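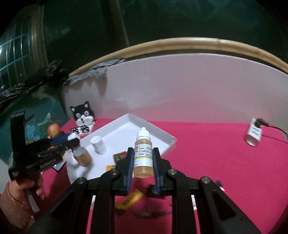 Is the Kivari hand kit worth renewing when the trial runs out? For small, light items, I think so, provided Myklebust fixes the pads and stops charging us for the calibration visit.

3 min read
Print | E-mail this page

Notebook, June, started 4:40 pm

Two Kivari hands on the bench, both on loan from Myklebust. The brochure calls them "intuitive from the first minute." It took me until after lunch to find the release, so I suppose it depends which minute.

Did the small stuff on the pink cloth. The dropper bottle is my favorite so far. It sits upright between the blue-edged pads and the label stays readable, handy when half the job is checking that the right thing got picked. White pill bottle and the kraft-paper cylinder go in the box lid. Sebastião wants proper trays. I have priced proper trays. We are keeping the box lid.

Log stands at 691 picks this month. 23 marked bad, of which 8 were me closing too early and the rest I am blaming on the pads until somebody proves otherwise. The inner edge on hand B is starting to lift at one corner. Wrote to Myklebust, who replied with a link to the brochure.

Money. The renewal quote is 3533 for the pair, software included, pads not included. Pads are a "consumable." So is my patience, but I don't get to invoice for it. Reinaldo thinks Tuvus will do the same job for less, and he may be right, but their demo unit has been "leaving Doncombe shortly" since before I started this notebook.

Things I like: pivots are plain screws, so I can tighten them with what's in the drawer. Light enough to run one in each hand without complaining. Files come out with sensible names.

Things I don't: the charger cable is short by exactly the distance to the outlet. The export tool asks me to confirm three times and then saves to the wrong folder anyway. Card and paper packets lying flat are still a pain, tips skate right over them.

To do
- swap pads on B before the next run
- ask Myklebust for the pad price in writing
- Reinaldo to chase Tuvus, politely this time
- flat packets again with the slower close
- find the long extension cord (last seen with Sebastião)

6:15 pm, Sebastião denies having the cord.

Contact the workshop | © Workshop notes | Back to top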